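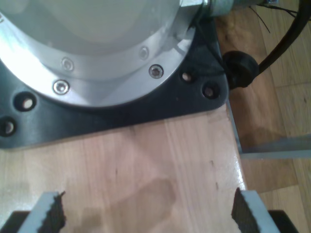
Litell Questions the Case for Replacing Office Network Racks Early

KURNBERG, 28 May 2023 – Litell, a network cabling and maintenance firm, today published a short guide for small offices that have been told their rack is out of date. Its advice is to be slow with the checkbook.

The firm looked over rack work it had been asked to quote on since February. In nearly seven out of ten jobs, the customer wanted a new switch. Litell doubts that most of them needed one. Slow connections were often blamed on the switch before anyone had tried a different cable or a different port.

"We sell switches, so take this as you like," the company said. "A new box with the same old patch cables in it is a poor bargain."

The guide, called Brindo, asks for two checks before any order is placed. Swap the cable for one known to work, and look closely at the plug and the boot behind it. Then find out which port the cable is meant for – the lone port set apart from the main block is easy to mix up with the rest when labels are this small.
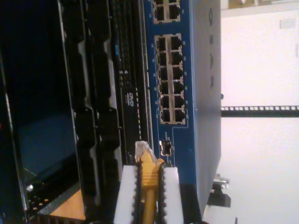 Humphreys wrote back after reading a draft that color coding wouldn't save anyone either, as every office starts with yellow for one thing and ends with yellow for everything. Litell has kept its section on cable colors but cut it to two paragraphs.

The guide makes no promise of faster service. Offices with failed hardware will still have to buy new equipment, and Litell says it will still quote for it.

Brindo is free on request from Litell's Kurnberg office.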